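Cash tray sorting: read me first

Hello, and thanks for downloading. I'm Lesego Naidoo and I look after this folder, which we call Wivine for no better reason than that Roxana Husar liked the name and got to the form before I did. It's all about sorting paper money into a divided tray, the sort of job you'd do at the end of a long day behind a till. I spent four years cashing up in a café in Irkcombe, so I have opinions on this — more than anyone here wanted to hear, I suspect.

What you get

There are 200 short sessions and 2,000 still pictures. Each session has its own folder with the stills and a small text file called notes.txt. Read the notes! Stelios Manolakis typed most of them and he's very good at saying which notes were meant to go where. Mine are shorter and have more spelling mistakes in them.

The job itself

Take a small stack of banknotes, fan it out so you can see what you've got, and put each note in a compartment. We didn't fix which compartment was for what, so please don't go looking for a rule that holds across the whole folder. A session counts as finished when the person at the table says so. Trays are plain open cardboard with dividers, because the proper plastic ones have sprung clips and I wanted to leave those for another time.

A few stills:

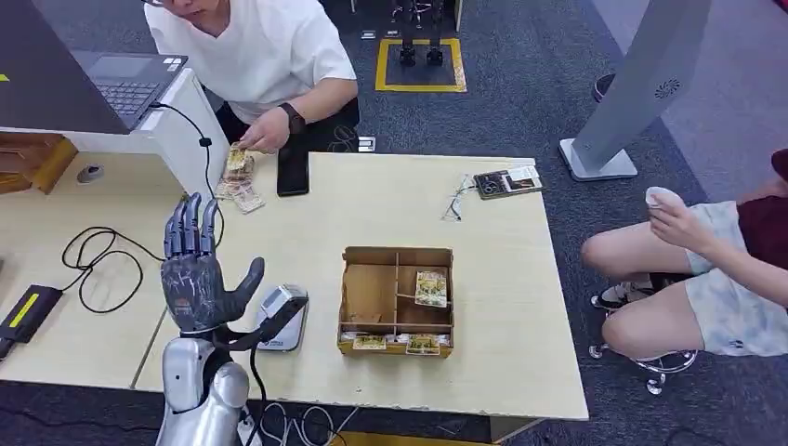
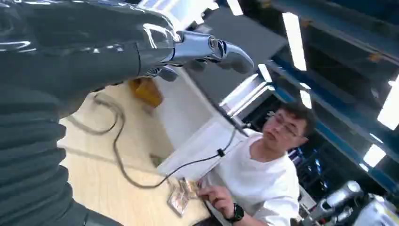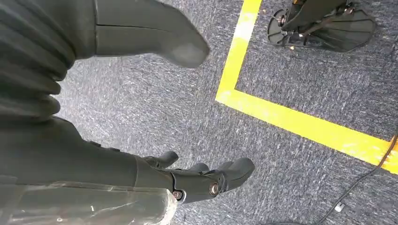
The labels are in labels.csv, one line per still. The columns are session, still, stage and remarks. Stage is one of 3 words: before, sorting or after. I know "before" is a bit vague (Charalambos Petridis has told me so several times) but it covers everything up to the first note going in, including people chatting and moving their phones about.

Things that will trip you up

Notes standing on edge. If a note is upright in its compartment we still call it sorted. Thanasis Gkikas and I went back and forth over this and I won, but he did the first batch his way, so check the remarks column where it says "TG".

Blank remarks mean nobody wrote anything down. They don't mean all was well.

Stills are numbered within each session, so there are a great many files called 001. Don't tip them all into one folder like I did.

Using it

Help yourself for teaching or research. If you pass it on, keep this file with it and mention Wivine somewhere. Corrections to the labels are very welcome — send me the session and still number and what you think it should say, and I'll put it in the next version. I'm still working through the October corrections, so yours may sit in the pile for a bit.

Last changed October 2, 2020. Fixed two stage labels and a typo in the header row.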